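Pritska Floss Cards, pack of 80

In stock. Ships from Lumolville. Usually out the door next working day, weekends no.

Flat cards for winding embroidery floss. Stiff white board, notched both sides, hole at the top for a ring. 80 to a pack, plus a sheet of number stickers and one blank index sheet. No winder included, see further down.

Sold by Drevinberg Needlework Supply. We've carried these for years under the old plain wrapper, same card, new name on the front.

What's in the pack

80 cards, one size
Number stickers, one sheet, covers the whole pack with spares
Index sheet, blank, two sided
Small steel ring, opens and closes with your thumb

What isn't in the pack

Floss. We get asked. The floss in the old catalog photo was ours and it's not for sale, sorry.

Why cards and not bobbins

Plastic bobbins are fine. We sell those too. They crack if you stand on them and the little slit goes loose after a while so the tail falls out. Cards are thinner, so more of them go in the same space, and you can write on them. Pencil, ballpoint, fine marker all OK. Gel pen smears, give it a minute.

Downside of cards — they bend. If you wind like you're reeling in a fish the card will curl in the middle and then it won't stand up straight with the others. Wind loose. Floss doesn't need to be tight, and tight floss keeps the kinks.

One skein to a card. A standard 8 meter skein of six-strand fits with room left over. Two skeins will go on if you're careful but the ends start to hang over the notch and it looks a mess. Metallics and the shiny rayon ones, one skein only, and tuck the tail twice because it will try to get away.

Where to keep them

Up to you. Most people do one of these.

Ring. Fine for one project. Put only the colors you need on the ring, hang it off the hoop stand or your bag. Not good for a whole collection, it gets heavy and you can't find anything in the middle.

Box with a lid. Good for travel. The Soylu flat box takes a full pack in two rows if you stand the cards on their long side. Lid clips on both ends.

Drawers. Best for a big collection that stays put. Any small chest will do if the inside of the drawer is deeper than the card is tall. Measure the inside. Not the front! The front is nearly always taller than the space behind it and we get returns over this every month. Also measure with the drawer shut and work out what clears, a card that's a hair too tall will catch on the rail above and then you're in there with a ruler trying to push it down.
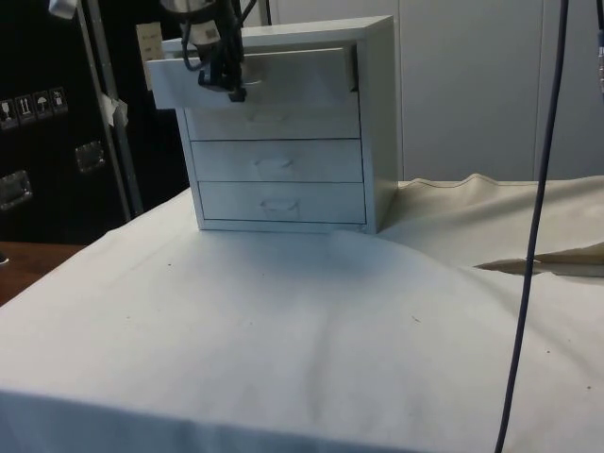

Small white chest, four drawers. Not included with cards.

Splitting by color or by number, people have strong feelings. By number is faster when you're working from a chart. By color is faster when you're making it up as you go. If you're new, go by number. You can always lay them out by color on the table later and put them back.

For drawers we'd do it like this:

Top drawer, whatever you're stitching now plus black, white and ecru. Those three get used up first so keep them close.
Next one down, the rest of your lower numbers.
Next, the higher numbers.
Bottom drawer, specialty stuff. Metallics, variegated, the glow in the dark one you bought once.

Leave a bit of slack in every drawer. Packed full you can't flip through, and the cards in the middle get their corners bent. A strip of folded felt at the back stops them sliding when you pull the drawer open quick.

Labeling

The stickers go in the top left corner of the card. Top right works if you're left handed, try one first and see which corner your thumb covers. They're paper, not vinyl, so no peeling off and moving around. Get it right the frist time or put another over it.

Write the brand on the card as well as the number. Number alone is useless if you buy more than one brand. Found this out the hard way with two reds, same number, very different reds, half a Christmas stocking done before anyone noticed.

Dye lot, if the skein band has one. Tiny writing along the bottom edge. Matters for big backgrounds, doesn't matter for a flower. Or keep the band itself, fold it flat and slide it under the last few wraps.

Index sheet is for what you own. Tick when you have it, circle when you're down to the last bit. Photocopy it before you fill it in. We don't sell the sheet alone, too fiddly to pack.

Winding

By hand takes as long as it takes. Put something on the TV. Steps, such as they are:

Take both bands off the skein, or slide them to the end
Find the loose end (the long-number end on most brands)
Catch it in the side notch
Wind flat, moving across the card a little each turn
Last bit into the opposite notch

If it tangles, stop pulling. Put the skein loop over a chair back or your knee and walk the thread around. Pulling makes the knot smaller and then you're cutting.

The clip-on winder we sell for bobbins does NOT fit these cards. It says cards on the packet, it means the maker's own cards. There's a hand-crank one on order that should fit, expected February, no price yet. Don't email about it please, it'll go on the site when it's here.

Size and material

Card is uncoated board, acid free, cut in one piece. Long side fits across an adult palm. We had exact dimensions on the page before and the new cutting die came out a touch different, so we took them down until somebody measures a fresh batch properly. If you need the number for a drawer, send us a note and we'll put a ruler on one from the current shelf.

White only. The cream ones are discontinued. We might do gray if enough people ask — pale threads are hard to see on white, we know.

What they don't do

Not waterproof. A damp basement will get them soft. If you stitch outside, keep them in the lidded box.

Not for wool. Tapestry wool is too fat, you get a few turns on and that's it. Use the big hole-punched palettes for wool.

Not for pearl cotton in balls, just leave it on the ball. Pearl cotton in skeins is OK in the thinner sizes.

Beads, no. People do ask.

How many packs

If you stitch from kits, one pack will last you. Kits come with maybe a small heap of colors and you can reuse the cards when a kit's done. New sticker over the old.

If you're collecting the full range of one brand, you're up in the hundreds. Then get the bulk box, up to 400 cards depending on how it's been packed, sold by weight, no rings, no stickers. Price per card is lower. Please note the bulk box is not returnable once opened, the corners get knocked.

If you're doing a big full-coverage piece, say on 28 count over one, you'll go through multiple skeins of the same color. Don't card them all. Card one, leave the rest banded in a bag with the number on it, card the next when you need it. Saves cards and saves your wrists.

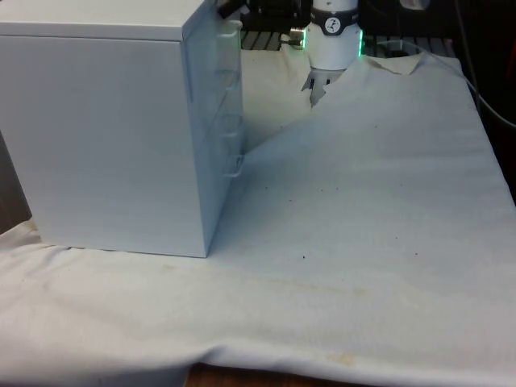
One buyer wrote to say the cards were great but the drawers she'd sorted them into got too heavy to slide, and could we please tell people to spread the collection over more drawers instead of cramming two of them. Fair. Thread weighs more than you'd think once there's a lot of it together. So yes — spread it out, and if a drawer starts dragging take a row out and give it its own box.

She also asked for tabbed dividers. We have them, they were listed under Paper Goods for some reason. Moved now. Same height as the card plus the tab, so check your drawer clearance again, the tab adds a bit. If the tabs catch, snip them down or lay the divider sideways.

Care

Keep out of direct sun. That's for the floss, the cards don't care. Reds and purples go first on a windowsill.

No smoke, no perfume in the drawer. Lavender bags are fine if they're in a bag. Loose lavender gets in the thread and you'll be picking it out of your stitching.

Dust them off now and then. Cards left standing in an open tray get a gray line along the top edge of the floss, and on white or ecru it shows. First wrap or two can be cut off and thrown away.

Shipping and returns

Cards go in a padded mailer. Two packs or more go in a box. Bulk box goes in its own carton, takes a day longer to get out.

Orders in by 8th November ship at the old rate. After that the carrier puts theirs up, so ours goes up too.

Unopened packs, send back for a refund, you pay the postage. Opened packs, only if there's something wrong with them. Bent in the mail counts as wrong. Take a picture of the mailer as well as the cards, the carrier wants both.

Short count: tell us and we'll send the missing ones. They're packed by a machine that weighs them, and humid days throw it off by a card. Usually over, so you wont hear us complain.

Goes with

Soylu flat box, clear lid
Tabbed dividers, white
Steel rings, spare, sold in a bag
Pritska number stickers, refill sheet
Needle threader, the hook kind, not the wire kind that snaps

Out of stock right now: wooden card tray, Soylu deep box, felt strips precut. Felt is coming. Tray, no date. You can cut your own felt in the meantime, any color.

Wholesale

Shops only, need a tax number. Use the trade form, not the contact box at the bottom of this page. Minimum is one carton. We can mix cards and stickers in a carton, can't mix in boxes, the sizes don't stack.

Questions about an order, put the order number in the subject line. Drevinberg Needlework Supply, Lumolville. Counter open mornings, closed Sundays, ring the bell if the lights are on and the door's locked.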